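# Chapter 7: Rules for the Shared Bench

When I first taught this material, at the old Damasholm workshop, I gave a whole morning to the big standards and left ten minutes for the small rules people write for themselves. I had it backward, and my students were kind enough to tell me so! You will meet the formal documents soon enough (Chapter 8 is full of them). First I'd like us to spend a little time at the bench, where a robot and a person work on the same part, often within the same hour.

My colleague Floarea Tănase calls these "house rules," and I've borrowed the name. A house rule is short, it is written where the work happens, and someone has signed it. At Gostora, where we collected most of the cases in this chapter, the wiring cell had 398 words of them on a single sheet – and every word had been argued over.

Take the handling of a loose wire. The Gostora sheet says that a wire is gripped by its insulation and never by the stripped end, that the board is held so that its pins carry no load, and that the gripper's closing force is checked at the start of each shift. It also says that after 200 cycles the fingertips are wiped and looked at under a lamp, whether or not anything seems wrong. 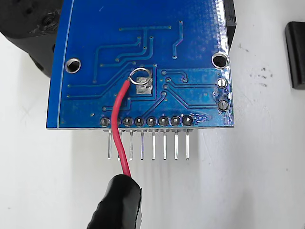

Now, you may feel that such a rule is too plain to need writing down, and I felt the same for years. But plain rules are the ones that drift. One shift wipes at 200 cycles, the next at 400, and by August two people are sure they are following the same sheet.

As you read the first case, keep a pencil handy and mark each place where a worker had to guess. We'll come back to your marks in Section 7.3, when we rewrite the sheet together.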